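Warnivmont review: a slow, generous character RPG I can't stop replaying

I finished Warnivmont on a rainy July afternoon, sat through the credits, and started a new save before dinner. I don't do that often. My backlog is terrible and I'm usually happy to move on, but this one got under my skin, mostly thanks to its cast and the strange little town they all live in.

You play a mapmaker sent up the coast to Nasunmont, a harbor town that has been redrawn so many times that the official maps no longer agree with each other. Streets lead to different places depending on which map you carry. That's the main trick of the game and it's a great one! Early on it only means finding a shortcut behind the fish market, but by the midpoint you're swapping maps in the middle of a fight to put a staircase between you and a very angry dog.

There are 9 companions to recruit, and you can bring 2 along at a time. Toma is the one everybody will put on fan art, and fair enough. She's a retired bell ringer with cropped gray hair, a long mustard coat with too many pockets, and a scarf she never takes off, even in the bathhouse (there's a line about it, and it's very good). She hits like a truck, and her bell skills stagger a whole row of enemies at once. What I loved more is how she talks. She's half deaf from the job and the writers let her mishear things constantly, so conversations wander off and come back around, and sometimes the thing she thought you said ends up being the title of the next quest.

Vunar took me longer. He starts out as a rival surveyor who beats you to every landmark in the first chapter and leaves smug notes pinned to the trees. When he finally joins he's weak, he complains about his boots, and his ink magic costs too much to cast. Stick with him. Around level 16 he learns Overwrite, which copies the last enemy skill onto any map tile, and my whole party got rebuilt around it that same evening.

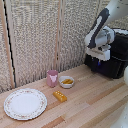
Do you need to play on Hard to see everything?

Every scene, ending and companion quest is available on Story, and the only thing Hard adds is a different color for your compass. I played on Normal and had a handful of tough nights, nearly all of them in the salt mine.

The combat is turn-based on a small grid, and it's quick. Most regular fights were over before I'd finished thinking about my next upgrade. Bosses go on longer, and they like to tear up the map you're standing on, so you always want a spare in your bag. My one tip would be to buy the Blank Sheet from the ferry shop as soon as you have 2,000 coins. It looks useless and the shopkeeper even tries to talk you out of it – buy it anyway.

The music deserves a mention too. Each version of Nasunmont has its own arrangement of the same tune, so swapping maps swaps the song as well, and the change lands right on the beat. I spent ages standing on the pier flipping back and forth just to hear the accordion come in.

I do have complaints. The inventory is a mess, with maps, keys, letters and soup all thrown into one long list that can't be sorted. Fast travel shows up far too late. The romance with the lighthouse keeper seems to be missing a scene, too, going from a polite handshake to matching rings in one conversation (I laughed, but still). And the last dungeon repeats the mirror puzzle once more than it should.

None of that stopped me from loving it. The second run is even better so far, with new dialogue if you bring Vunar to places he should already know about, and a whole side street I walked past the first time. I've left Toma's last quest open for now and I'm working my way through the bell towers in reverse order, which changes the guards' lines at every gate.

Played on PC with a controller. Score: 9 out of 10.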